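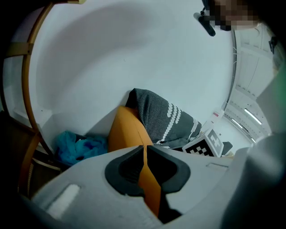 Deming Jin
Final-year student, Human Geography, Vomard College

Waiting for the bus: seating and shelter at stops in Memdale

Submitted 4 March 2022

1. Background

Memdale is a market town with an ageing population and a bus network that has changed little in outline for many years. The services that remain are well used in the morning and early afternoon, when a large share of passengers are older people travelling to the shops, the health centre or the covered market. Public discussion of these services has mainly concerned fares and timetables. The condition of the stops themselves has received less attention, although for many passengers the wait is the hardest part of the journey.

This project considers how seating and shelter at bus stops affect the way older residents travel within the town. It was carried out as the independent study required in the final year of the course. The area covered is the built-up part of Memdale together with the Mukton estate, which lies on the hill to the north and is joined to the centre by a single road. The villages further out were left aside, as their services run too seldom to be compared with those in town.

2. Questions

The study set out to establish what seating and shelter is provided and where; whether older passengers change the stop they use, the time they travel or the journey they make on account of it; and how decisions about new seats and shelters are reached. The last of these proved the most difficult to answer and is treated only briefly.

3. Method

Every stop in the study area was visited on foot, 32 in all. At each one a record was made of the type of seat, if any, the type of shelter, the state of the pavement and the distance to the nearest crossing. Slope was judged by eye, and the judgement was checked against the contour map held in the college library. Visits took place in dry and in wet weather where possible, as several stops that appear satisfactory on a dry day have standing water at the kerb after rain.

A short questionnaire was then given out at the health centre, the library and two sheltered housing schemes. Of 419 copies given out, 327 were returned in a form that could be used. The questions were printed in large type and kept to one sheet. A small number of residents preferred to give their answers aloud, and these were written down in their presence and read back to them.

Longer conversations were held with residents who had indicated that they were willing to be contacted. No names were recorded. Permission was obtained from the managers of both housing schemes, and the college's ethics form was completed before any contact was made.

4. What is provided

Provision is uneven. The stops in the town centre have full shelters with side panels, lighting and a bench. Along Kong Street the shelters are older and narrower, and the benches have been replaced by sloping perches, on which a person leans instead of sitting. On the Mukton estate most stops consist of a pole and a timetable case. One of them has a low garden wall beside it which is clearly in regular use as a seat.

The pattern follows the age of the streets more closely than it follows the number of passengers. Shelters were put up where the pavement was wide enough to take them, and the pavements of the estate are narrow. The upper part of the estate is also the most exposed, and it is here that the residents taking part were, on average, the oldest.

5. What residents reported

The strongest finding concerns the sloping perches. They were disliked by residents at both housing schemes, and the reasons given were consistent. A perch offers no rest to a person with painful hips or knees, it is too high for shorter people, and it becomes slippery in the rain. Several respondents stated that they would sooner stand. One resident of the Kong Street scheme put it in the following terms: "It is a seat for somebody who doesn't need a seat."

Many respondents described walking past their nearest stop to reach one with a bench. On level ground this was accepted as a minor nuisance. On the hill it was a more serious matter, and those living near the top tended to travel down by bus and return by taxi, or to arrange their shopping so that a relative could collect them. A smaller group had stopped travelling in the winter months altogether.

Shelter was mentioned less often than seating, which had not been expected. When the subject was raised in conversation, the usual reply was that a coat and an umbrella would deal with rain but that nothing would deal with standing for some 30 minutes when a service failed to appear. The two needs are therefore connected with reliability, and it would be unwise to consider them separately.

Lighting was raised almost entirely by women. The stop opposite the old dairy was named repeatedly as a place to be avoided after dark - including by respondents who lived within sight of it.

6. How decisions are made

Responsibility is divided. The poles and timetable cases belong to one body, the shelters to another, and the pavement beneath them to a third. Requests for a new seat are accepted in writing, but no published list of requests could be found, and it was not possible to learn in what order they are considered. Two residents had written to ask for a bench on the hill. Both had received an acknowledgement and no further reply.

7. Limits of the study

The questionnaire was given out in places that people must travel to, or in housing schemes close to a stop. It is likely to have missed those who have ceased to use the bus, and their views would have been of particular value. The survey of stops was carried out by one person, and a second opinion on the state of the pavements would have made the record more reliable. The weeks chosen fell outside the summer, and a repeat in July would show whether shade is a concern in the same way as cold and rain.

8. Suggestions

It is suggested that ordinary benches with arms and a back be fitted at the Kong Street stops when the perches next fall due for replacement. On the Mukton estate, where a full shelter cannot be fitted, a single seat set into the verge would be of use at the two highest stops. A public list of requests, with the date of each, would cost little to keep.

The table of stops, the blank questionnaire and the contour map with stops marked are bound at the back of the library copy.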